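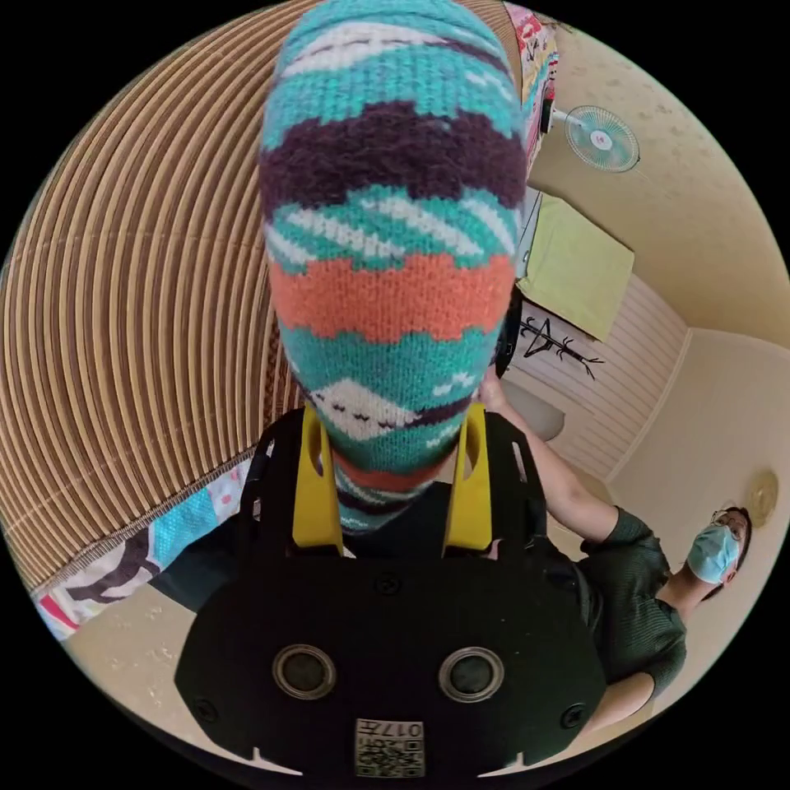 Subject: Re: striped sleeves, jogs at the color changes

To the Netby knitting list,

On the question that came through last night:

> I'm on the second sleeve of a striped pullover, worked in the round
> from the top down. Turquoise, plum and burnt orange, with some white.
> Every time I change color there's a step at the start of the round,
> and it shows badly in the wide bands. I've tried pulling the ends
> tight and that only puckers it. Do I rip back or live with it? Also,
> how do people keep the decreases from wrecking a zigzag? The pattern
> says "decrease as set" and leaves it at that.

I wouldn't rip back. A step at the start of the round is normal, because you are knitting a spiral and the end of a round always sits one row above the beginning. Pulling on the tails won't change that.

For the color changes still to come, knit the first round of the new color as usual. When you get back to the start, pick up the right leg of the stitch below the first stitch, put it on the left needle, and knit the two together. Then carry on. It works best on bands of four rounds or more. On a single-round stripe it does nothing useful, so leave those alone and put the start of the round at the underarm.

If the step is made by the pattern itself, with the edge of a band going up and down all the way around, leave it. I have a sleeve in nearly the same colors where the band edges are stepped like that, and it looks fine on.

The zigzag is harder. I don't decrease inside it at all. I work the decreases in the plain rounds before and after, and pick a repeat that divides into the stitch count I have at that point. For mine I went down to 60 stitches, worked the white zigzag over a six-stitch repeat, and did the remaining decreases below it, before the thin plum line. The sleeve narrows a little faster near the wrist that way. If you have to decrease inside the motif, keep a two-stitch column of the background color at the underarm and decrease on either side of it. The zigzag will break there, under the arm.

I used Orer wool, the DK weight, on 33 g balls. The plum bled slightly in the first wash – use cool water and a separate basin, especially with white next to it. The Raju DK has a similar turquoise but it's thinner, and my gauge was off by a stitch over four inches.

Weave in the ends before you block it. If the steps still bother you after blocking, duplicate stitch over the first stitch of the band will cover most of it.

The sleeve chart from the Lernness pattern has a correction for the larger sizes, so check that you have the newer copy.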